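Ticket 154: Cord slips during spool winding task
Project: Standemance (summer robotics club, two-arm station)
Opened by: Eleni Ionescu
Assigned to: Tihomir Živković
Opened: July 19, 2023
Priority: normal
Status: open, waiting on retest

Problem
The left arm holds the spool and the right arm is supposed to pull the yellow cord up to it and feed it around the core. The first wraps go on fine. After that the right gripper loses its hold and the cord drops to the table. The script doesn't notice and keeps running the wrapping motion with nothing in the fingers.

Steps to reproduce
1. Home both arms.
2. Load the spool in the left gripper, on edge.
3. Place the loose end of the cord in the middle of the mat.
4. Run wind_spool with the default settings.

Expected: cord stays in the fingers until the release step.
Got: cord dropped on 2 of 3 runs.

Comment, Tihomir Živković
Is the grip force still at 200 in the config? Halim used a lower value for the paper cup task and I don't think it was ever changed back. Please also attach views of the arms and the cord.

Comment, Eleni Ionescu
It was not at 200. I put it back and ran it again. Better, but the cord still creeps along the fingers when the pull gets strong. Views attached.

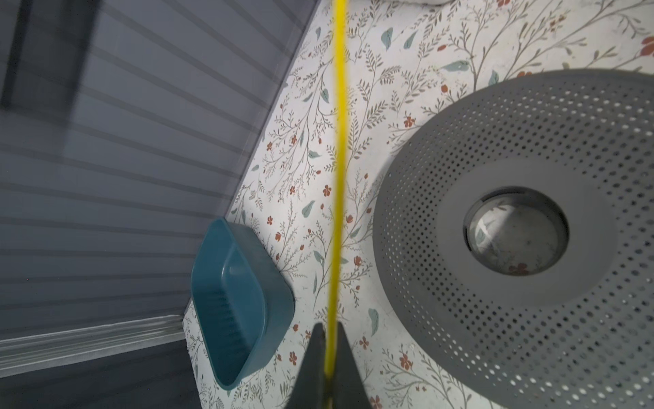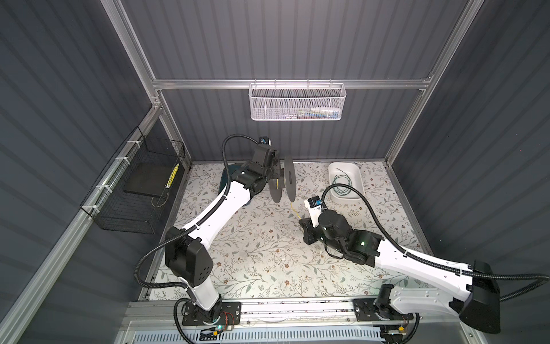 Attachments to ticket 154: cord at the gripper fingers (first), both arms with the spool in the left gripper (second).

Comment, Tihomir Živković
Thanks. The cord is up near the pointed end of the fingers in the first one. There isn't much surface to hold it there. Try moving the grasp point so the cord sits deeper between the fingers. The offset is in grasp.yaml, under cord. Change it in small steps and home the arms each time.

Comment, Philomena Daly
Please don't change the spool angle while you do this. Soledad's group has the same file open for their demo and they need the left arm pose to stay as it is. If you have to touch it, make a copy and put your name on it.

Comment, Eleni Ionescu
Left arm pose not touched. I made a copy of grasp.yaml and moved the offset one step. The cord held through the full wrap once. On the next run it held but the wraps piled up on one side of the spool. I think that's a separate problem with the guide path, so I'll open another ticket for it.

Comment, Tihomir Živković
Agreed, separate ticket. For this one, still to do:
- three runs in a row with the new offset
- add a check that stops the script when the gripper closes all the way
- merge the copy back after Soledad's demo

I'll write the check. Eleni has the runs.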